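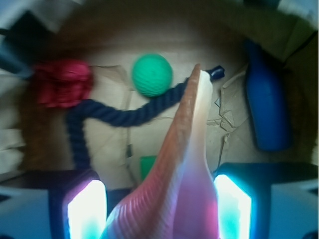

In Praise of the Cluttered Box

I have been comparing grippers long enough to remember when the whole test was a wooden cube on a clean table, and I'll confess I miss it a little. The cube was so polite! Every gripper I ever tried could pick it up, and we all went home pleased with ourselves.

These days I'd argue for a cardboard box with crumpled packing paper in the bottom, a rope, a ball, a bottle, and something soft and ribbed that gives when you squeeze it. Shiyu Xia and I ran 28 picks apiece with the Prustley fingers and the Ovberg ones out of a box like that, and I learned more before lunch than I had in all of August. The Ovberg pair closes faster and looks wonderful on a spec sheet (it ought to, at $1,640). But I kept going back to the Prustley, with its lit pads facing each other across whatever you've grabbed, because from the wrist camera I could see how the grip sat, and I could fix my own mistakes.

Jinlong Cao thinks I'm being sentimental, and that a messy box makes scores hard to compare from one lab to the next. He's right about that, and I've told him so over many cups of coffee. Paper never crumples the same way twice. Still, I would take a slightly wobbly number from a box full of junk over a tidy one from a bare table, and if you're shopping for fingers this year, I hope you'll bring your own box along and ask to use it.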